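Opening night at Wultwood
20 Mar 2025

I have been going to the short oval at Wultwood since I was small enough to sit on the fence rail (you're not allowed to now), and I still get the same flutter when the first lot of cars rolls out of the pit gate. My sister thinks I'm daft. She may be right, but she came along on Saturdays for years and ate most of the chips, so I don't take much notice.

We had stock hatches first, then the bangers, and then the one I'd really come for, the saloon final. The track had been resurfaced on the back straight in February and everyone in the queue for tea had an opinion on it. Mine is that it's lovely, though the bump going into turn two is still there, like an old friend!
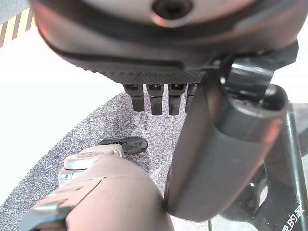

Pravesh Dlamini started tenth in car 619, after a heat he'd sooner forget, when he got tangled up with two others on the second lap and limped home with a flapping wing. I don't know what they did to it in the interval, but he came out for the final and simply drove round people. He was up to fourth by half distance, always on the outside, where you're supposed to lose time.

Nomvula Mabuza had led from the green flag and looked as calm as anything. With 16 laps gone there were only the two of them in it, and the whole bank was on its feet, me included, with my flask rolling away under the seats. He had one proper go at her into the last corner – I thought they'd touch – and she held the inside line and won it by half a car. Wonderful stuff.

The man on the speakers said there were 2,000 of us in, which felt right when we were all trying to leave by the one lane. I sat there with the heater on and the window down, perfectly happy, listening to the engines being loaded up.
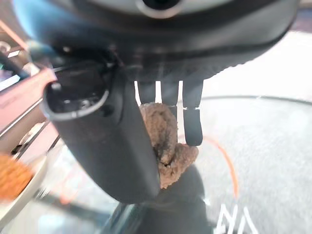 Close-up, dark grey housing and black finger.

Next meeting is the pairs, and I've already bought my ticket. I'm taking a cushion this time.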